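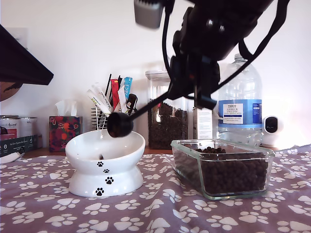 用了一整个冬天的Grivham采集套件，说说我的感受

先交代一下背景，免得大家看完觉得我太苛刻或者太宽容。我们是个很小的组，平时做家务类任务的模仿学习，手上一直缺的就是示范数据。公开的数据集当然也用，可是里面多半是抓方块、叠杯子，真到了舀东西、倒东西、擦东西这一类动作，能直接拿来用的少得可怜。所以去年我们下决心自己采，挑来挑去，最后买了Grivham这一套：一个主手、一套采集软件，再加几种可以换的末端工具，机械臂用的是我们原来就有的那台。

我这次主要拿它采的是“喂猫”：用长柄勺从玻璃盒里舀一勺猫粮，移到高脚碗上方，翻腕，倒进去，再退回来。听上去三岁小孩都会，是吧？我当初也这么想，还跟Valeriano Rivas打包票说一个下午就能采完300条。结果第一个下午下来，能留的只有30条，我自己都不好意思去跟他汇报。

先夸优点，因为优点是真不少。主手的手感我非常喜欢，关节的阻尼调得很舒服，不会一松手就往下坠，连着操作一个多小时手腕也不觉得酸（我以前用过的Cordero那款，二十分钟就得停下来甩手）。跟随的延迟也小，翻腕倒粮这种动作，手上转多少，勺子就跟着转多少，心里很踏实。猫粮是颗粒，和方块不一样，勺子插进去的角度差一点，舀出来的量就差很多，这时候主手跟不跟得上，几条示范下来就一清二楚。

末端那根长杆圆勺也值得单独讲讲。我一开始嫌它太长，总觉得会晃，用久了才明白长有长的好处：碗口是斜的，台面后面又堆了纸巾盒、储粮桶、大瓶矿泉水这些杂七杂八的东西，杆子一长，机械臂的大臂就能待在高处，不用挤到瓶瓶罐罐中间去。我们是故意不收拾台面的，家里的厨房什么样，就照什么样采，要不然模型换个背景就傻眼了。勺子通体黑色，和浅色的碗反差很大，后期标注的时候很省眼睛。

软件部分就要分开说了。录制、回放、打标签都顺手，一条示范录完按一下脚踏就存好，再按一下就丢掉，不用腾出手去摸鼠标。回放可以逐帧拖，还能把关节曲线叠在画面旁边看，哪一下犹豫了、哪一下抖了，全都藏不住。Patricio Quintana是我们这里最挑剔的人，他来试了一次，坐下就不肯起来，最后我只好去给他泡茶。

不过，导出功能实在让人头疼。默认格式是他们自家的，转成我们训练用的格式要走一个脚本，而那个脚本遇到中文任务名就会报错。我把任务名全改成拼音才算过去。另外时间戳的问题也折腾了我好几天：画面和关节数据之间有个固定的偏移，说明书里一个字没提，我是看着勺子已经翻过去了、曲线才刚开始动，才意识到不对。现在我每次开工之前都先录一小段快速敲桌面的动作来对时，建议新买的朋友也这么做，别像我一样先采了一大批再回头补。

换工具的卡口我给中等分。装上去很牢，拆下来太费劲，换一回勺子出一身汗。听说Stillenen的卡口是单手就能开的，我没用过，有用过的朋友欢迎留言告诉我值不值得换。

再聊聊采数据本身的一点心得，虽然有点跑题，但我觉得和这套东西好不好用分不开。

第一，初始状态一定要多换。我们前面那批示范，玻璃盒和碗的位置几乎没动过，训练出来的策略在原位表现漂亮极了，把碗往旁边挪一掌宽，它就把猫粮认认真真地倒在桌布上。后来我们每采十条就挪一次碗、换一次盒子的朝向，粮面的高低也要变，满的、半满的、只剩一个底的都得有。见底的时候特别难舀，勺子要贴着盒壁走，我自己都练了好久。

第二，失误别急着删。舀空了再舀一次、倒偏了一点赶紧收回来，这种带纠正动作的示范，我们现在都单独打个标签留着。软件里的标签可以自己加，这点我很满意，可惜一条只能挂三个，多了就得写进备注栏。

第三，操作的人要换。我一个人采的那些，倒粮时手腕都往同一边偏，模型也就学了我的毛病。后来Patricio加入进来，他动作慢、路径高，跟我完全是两种风格，两个人的数据混在一起以后，策略明显稳当多了。

到目前为止，喂猫这个任务我们一共攒下231条合格的示范，离当初夸下的海口还差一截，离我心里真正想要的1000条就更远了。不过现在的速度和第一个下午已经没法比，手熟了，流程也理顺了，一边听广播一边采，竟然还挺享受的。

售后顺便提一句。主手的一个按键用到后来有点发涩，我写信过去，对方很客气，寄了新的按键帽来，自己拧两颗螺丝就能换。导出脚本的问题我也反馈了，得到的答复是下一版会改，时间没有说。

要是你的任务和我们差不多，需要细腻一点的手腕动作，又愿意花几个晚上跟导出脚本较劲，这一套我是愿意推荐的。要是只抓抓方块，买便宜些的Proltent就够用了，省下的钱多买两块硬盘，视频占起空间来真是吓人。

评分：主手五星，末端工具四星，软件三星半，卡口三星。下一步打算试试舀水，等采出点样子来，再回来给这篇补一段。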